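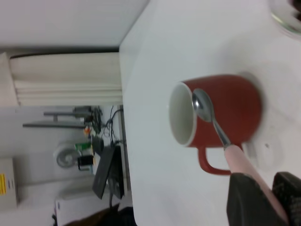

Red mug, pink spoon, white table. The whole argument in one shot.

Tumelo Sibiya @tumelosibiya
April 1, 2022
Thread on measuring coffee by the spoonful, which I have been told by 3 different people this month is "close enough." No joke, despite the date. I have doubts.

The advice goes like this: 2 spoons of beans per mug, done, get on with your morning. Fine. Which spoon? How big a mug? A flat spoon or one piled up so high the top beans roll off on the way over?

I own at least 5 spoons that somebody would call "the coffee spoon." They don't hold the same amount. I put them side by side once and two of them weren't even the same shape.

And beans are worse than grounds for this. Grounds settle into the spoon. Beans stack up any way they like. You can dip twice in the same cup and get two different scoops, and I haven't found a wrist motion that fixes it.

The guide everyone keeps sending me is the one from Brirora. It says "a rounded spoon." Rounded by who? Their bag says something else again, so I guess the bag and the website haven't met.
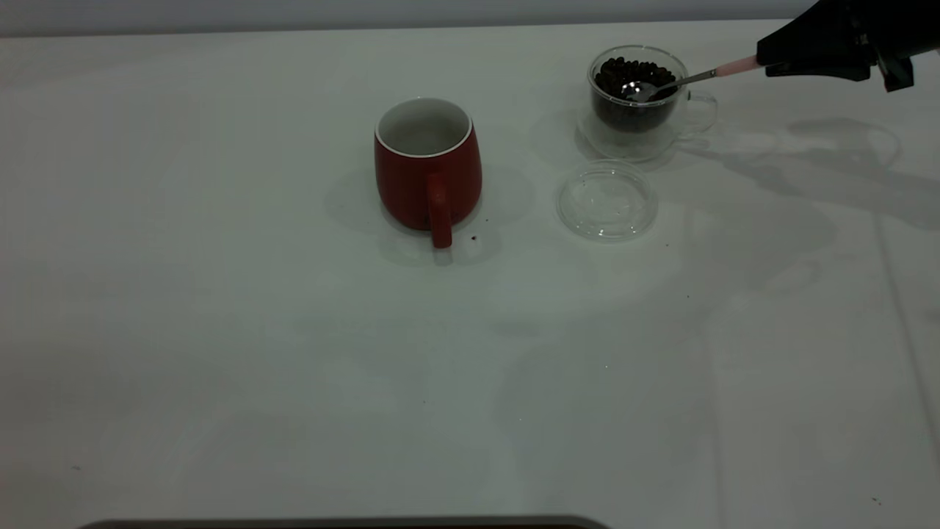 Beans in the glass cup, nothing in the mug.

Second complaint: keeping beans in an open double-walled cup on the counter. I get it. Dark beans in clear glass look great. It's also a cup left open on top.

The Wirgate people swear the double wall "protects the roast." From what? The extra wall goes around the sides. The top is wide open. I would like to see any test at all, and a nice photo is not a test.

Also, filled up near the rim is the worst way to do it if a spoon is going in. Go in at an angle and you push beans up the far side. Half full is easier. Less pretty, sure.

I'll give the red mug a pass. White on the inside, so you can see what you've got in there before it goes in the grinder. I'm a lot less sure about anything with a dark inside. Dark beans, dark mug, good luck.

Someone will reply "just buy a scale." I have one, a Dumitrescu, and I trust it most days. It takes so long to wake up that I've usually started scooping. My quarrel is with people who say the spoon does the same job.

My sister Brusis-brand scoop fans, before you start: yes, I tried the long one. It reaches the bottom of a tall jar. In a cup this size that's no help to me.

What I would accept: one spoon, always the same one, leveled off with a finger, and you admit it's a guess. Write down what you like and stick to it through May before you tell me it works.

If anyone has weighed 200 spoonfuls of whole beans and kept the list, send it over. Please don't send me the Brirora page again.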